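## From the bench: the elbow that let go

Those of you who come through the workshop on a Tuesday will have noticed the stop button on the wallpapered cell taped over with a big red note, and several of you have asked, very kindly, whether somebody was hurt. Nobody was. But it was the sort of afternoon that deserves a proper write-up, and as I was the one sitting nearest with a mug of tea in my hand, it has fallen to me.

For newer readers, the wallpapered cell is our two-arm tidying rig, the one that practises picking small things up off the floor and putting them somewhere sensible. We call it Udeck, after the name on the door of the old storeroom it was built in, and it has been running in one form or another since before I joined. The arms are driven by a Skotari controller each, and the two controllers talk to a little supervisor board made up for us by Sembiring, who did the wiring on the first version too. The job of the supervisor is simple enough: if anything looks wrong on one arm, both arms stop.

What happened is that the left arm was partway through a reach when its elbow motor reported a fault and switched itself off. Switched off entirely, I mean, with no holding current at all. Our arms have no brakes in the joints (they are light arms, and brakes would make them heavier and dearer), so when a motor goes limp, the part beyond it goes limp as well. The forearm swung down, the wrist met the top board of the shelf with a very nasty crack, and the whole lot hung there on its hose. Meanwhile the right arm, which ought to have stopped at once, carried on for 13 seconds, quite happily working away at the pigs as if it had the place to itself.

I will admit that I did not cover myself in glory. My first thought was to reach in and catch the arm, and I had actually put my tea down to do it before I remembered that the other one was still moving. So please, and I say this as one who nearly did it: leave the arm to fall. It's a bit of metal and plastic and we can mend it. Press the stop, wait until both arms are still, and only then go near. If you can't get to the stop, shout for someone who can.

Finding the cause took us the better part of three days, and I'm grateful to everyone who lent a hand or a meter. We began by blaming the motor, naturally, and swapped it for the spare, and the spare did exactly the same thing on its second morning. Then we blamed the software, and I went back through 537 lines of log with a ruler and a pencil, which my colleagues found very funny. The log turned out to be worth the trouble, though. Just before each fault the voltage at the elbow had dipped for an instant, and the dip only ever came when the arm was stretched well towards the back of the cell.

That sent us to the cable. On the left arm the hose goes up from the base and over in a big loop before it comes down to the wrist, and when we had rebuilt the cell in the spring we had made that loop a little too short. At full stretch it was tugging on the power connector at the bottom, a tiny amount each time, until one of the pins had worked loose in its housing. You could wiggle it with a fingernail. Every long reach was a coin toss, and we had been tossing it for weeks.

The second fault, the one that bothers me far more, was the right arm carrying on. Sembiring came over with a laptop and found it in an hour. The supervisor was listening for a fault message from each controller, and the left one had dropped its voltage so sharply that it never managed to send one. Silence was being treated as good news. The board now expects to hear from each arm every 200 milliseconds, and if either goes quiet, both are stopped. We pulled the plug on each of them in turn, over and over, until we were bored of it, and both arms stopped each time.
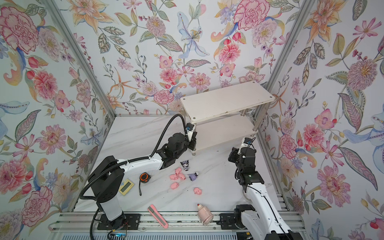 *Juwita Wattimena*

The left arm is back on its plate with a longer hose, and we have been taking it gently, with the gripper up by the shelf leg for the stretched positions and the right one pointing down over the floor. The wires at the foot of the left column still want dressing properly, and I'd ask you not to tidy them yourselves, however much they offend the eye. I want to be able to see that joint for a while longer. The five pigs are staying in as our test pieces, along with the tape measure, the yellow timer and the rest of the odds and ends on the floor, so that we can compare the new runs with the old ones.

A few things have changed for anyone booking time on the cell. Long reaches on the left side are limited to half speed until the end of December. There is a new line on the start sheet asking you to check the power connector by hand, with the supply off, before your first run of the day. The replacement connectors, which have a proper latch, are on order from Rovico and we shall fit them to both arms when they arrive, even though the right one has never given us a moment's bother.

If you see either arm twitch or sag, even slightly, please write it down in the book by the door with the time and what it was doing. Two of you told me afterwards that you had seen the left elbow droop the week before and thought it was your own program. I'd much sooner have a page of false alarms to read over my tea.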